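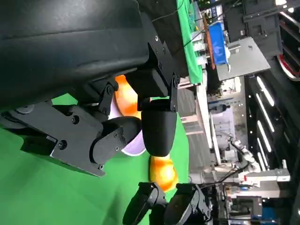
Print this page
E-mail this page

How to run a robot demonstration for visitors

This guidance is for staff who host visiting groups in the Boren robotics hall. It covers the standard table demonstration, in which two robot arms place fruit in a bowl. It applies to school parties, partner organisations and the October open day. Demonstrations held elsewhere in the building are covered by the Lalline visitor notes.

Before the visit

Confirm the group size and the name of the visit leader at least 3 working days in advance. Ask whether any visitor uses a wheelchair, has a hearing aid or is sensitive to bright light. The ceiling lights in the hall are strong and cannot be dimmed by section, so visitors who may find them uncomfortable should be offered a place facing away from them.

Each demonstration requires 2 members of staff. The operator runs the arms and remains at the controls throughout. The host speaks to the group and watches the floor line. One person may not do both jobs, even for a very small party.

Setting up the table

1. Check that the green work surface is clean, flat and free of tape marks. Creases and stains show up in the wrist camera view and may affect how well the fruit is found.

2. Set out the bowl and the oranges within reach of both grippers. Choose glossy or matt fruit as you wish, but run a full trial with the same pieces you intend to use. Strong reflections can shift the point at which the gripper closes.

3. Inspect the fingers of each gripper. Look at the screws on the bracket and the pivot points on the linkage plates. If a screw head stands proud, stop and report it. Do not tighten it yourself unless you hold the Alesus maintenance sign-off.

4. Move any loose cable behind the table and away from the path of the arms.

5. Run the Dumlao start-up routine and wait for both arms to return to their rest position.

6. Carry out one complete trial before the group enters. If the trial fails, repeat it once. If it fails again, use the recorded demonstration and tell the visit leader on arrival.

Receiving the group

Meet visitors at the main door and give the safety talk there, before anyone enters the hall. Once inside, the noise of other workstations makes it hard to hear. The talk should state where the floor line is, who may cross it and what to do if the alarm sounds. Bags and coats are to be left on the rail.

No more than 7 visitors should stand at the table at one time. Larger parties are to be split, with the remainder taken to the display boards by a second host.

Giving the demonstration

Begin with the arms still. Explain what the task is and what each arm will do. Invite the group to look closely at the grippers at this stage, while there is no movement.

The operator should then announce the start aloud and run the first placement at reduced speed. The host may talk over this part. At full speed it is better to let visitors watch in silence and to take questions afterwards.

The fingers will sometimes miss or drop a piece of fruit. Do not reach in to correct it. The operator should pause the arms, confirm the pause aloud and only then allow the host to replace the piece. Visitors generally find a missed grasp as interesting as a good one, and hosts should be ready to say what may have caused it.

Visitors often ask how long the arms have been trained. The agreed answer for the table task is that the present version was built from 3,000 recorded attempts, carried out on the same table. Please do not offer figures for other projects in the hall — these belong to the teams concerned.

Photographs are allowed at the table only. Other workstations can easily be seen in the background, and hosts should ask visitors to point their cameras towards the green surface.

Closing down

Return both arms to rest and cut the power at the wall panel. Remove the fruit and wipe down the surface with a dry cloth. Fruit used in a demonstration must not be eaten or handed to visitors.

Enter the visit in the hall log before leaving, with the number of placements run and any pauses made. Faults should be reported the same day to Arnel Galang, who also holds the booking calendar and the spare keys to the fruit store.

Print this page
E-mail this page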